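Grigoris Balaskas
29 May 2025

1/
Long one about the plant watering arm at the shared workshop. People keep asking me if it works and I keep giving a different answer depending on who's in the room.

2/
Background for anyone new: Eftychia Kouris wants a small arm that goes along a table, finds each pot, checks the soil and waters it. She calls it Pirnora. I was asked to help with the wiring and have been complaining ever since.

3/
My complaint has not changed since December. A watering can costs very little and I can operate one. So what is the arm for?

4/
Her answer is that pots move. Drip lines want the pots to stay where you put them, and on a shared table they get shoved over every time somebody needs elbow room. Fine. I'll give her that one.

5/
The parts: four servos from the Hamico kit, a peristaltic pump, a soil probe, and a controller board Živko Radonjić had left over from a job. The bracket for the probe is printed. We're on the fifth version of it and it still flexes.

6/
Servos first. The kit sheet claims a repeat accuracy I have never once seen. With a full tube of water hanging off the wrist, the tip sags, and it sags more the further out you reach. Anyone who has held a hose at arm's length could have told them that.

7/
Živko's fix was a table of offsets, so the arm aims high when it's stretched out. It's a hack. It also got the tip from 40 mm low to something you could live with, and I've stopped arguing with him about it.

8/
Now the part I really don't trust: finding the pots. The software looks for a rim. A plain pot with a straight stem is easy. A plant that flops over the side of its own pot covers the rim, and then the software decides there's no pot there.

9/
And then there's the tabletop. It's polished enough to give you a second, upside-down copy of a dark pot. For two evenings the arm kept trying to water the reflection. Eftychia thought this was charming. I had just mopped.

10/
Someone suggested a tablecloth. I'm against it. If the thing needs a tablecloth to work, write that in the instructions in large letters and see who still wants one.

11/
The pump is good. I have no notes on the pump. It gives 100 ml when you ask for 100 ml, which I checked with a kitchen scale over and over because I assumed it was lying.

12/
The soil probe is not good. Push it in near the edge of the pot and it says bone dry. Push it in near the stem and it says swamp. Same pot, same minute. Thanasis Andreadis says to take 2 readings and average them. Averaging two wrong numbers is not my idea of a fix.

13/
Also, succulents. I don't know who decided the test plants should be the kind that want to be left alone. An arm that did nothing for weeks would score very well with an aloe. I have raised this. We still have succulents.

14/
The log says 1,003 cycles. Before anybody quotes that at me: a "cycle" is counted when the arm leaves home and comes back. Going out, stopping short, and coming home again is a cycle. I've asked for a second counter that only goes up when water lands in soil.

15/
Things I was wrong about, to be fair. I said the tubing would kink at the elbow and it hasn't. I said the board would brown out when all four servos moved together, and it did, but a bigger supply took care of it in ten minutes.

16/
Things I'm still waiting to be wrong about: leaves. The path planner treats a plant as a cylinder. Look at any aloe and tell me it's a cylinder. Those points stick out in every direction and the probe cable will catch on one sooner or later.

17/
Next round is on the glossy table again, no tablecloth. Gray pot in the middle with the one thin stem, and off to the right the hard case, spiky leaves up top and a trailing succulent hanging over the side and creeping along the wood. If it finds the rim on that one I'll say something nice in public.

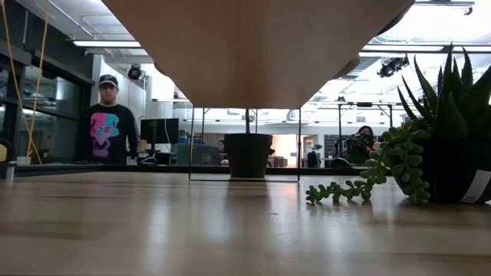

18/
Replies asking for the parts list: ask Eftychia. Replies asking if you should build one: do you own a watering can?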